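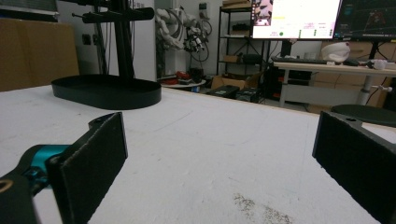

An afternoon at the Grivillow open lab, 10 December 2019

I'd been meaning to get over to Grivillow since April, and when Chinyere Ogbonna wrote that they were opening the lab up for a day to talk about working rules, I signed up before I finished reading her email. There were 14 of us, mostly people who run small robot benches of their own (and one very patient spouse).

If you were hoping for a showroom, this isn't one! It's a working room, with boxes against the wall, cases on the floor and monitors on a desk, and a big white table with its share of scuffs. I liked it right away, it looks a lot like ours.

The rules for hand-held gripper work fit on two sheets. Suleiman Osagie took us through them and let us argue, which we did. The ones I wrote down:

Start every take with the fingers wide open, above bare table. If anything is between them, move it and start over.

Check the finger pads and the screws on their brackets before the first take of the day, and again after lunch.

Table marks stay in the log. If there's a new smudge or stain, write down where it is, and don't scrub it off halfway through a set.

The stool goes back before you record. (Guilty. Ours lives wherever the last person left it.)

No one reaches across the table while someone else is holding the gripper, even if it's only to grab a pen.

The white arm has its own sheet. Nobody goes inside its reach while it has power, and the cables wrapped around it get looked over once a week by the person whose name is on the sheet. Idris Llewellyn asked why a name and not a job title, and Suleiman said they'd tried titles for a year and the check got skipped all the time. Fair enough.

We got stuck for ages on floor storage. Nabila Raju thinks cases and open boxes shouldn't be on the floor anywhere near an arm, full stop. Suleiman is fine with it as long as the walking path is clear. I'm with Nabila, but then I don't have to find shelf space for it all.

Their log had 290 takes in it for the last set, and 13 were thrown out for breaking a rule. I have no idea what our number would be and I'm a little scared to look.

Coffee was good, parking was terrible. Chinyere is sending the sheets around to everyone who came, and I'm going to try the starting rule and the stool rule on our bench first.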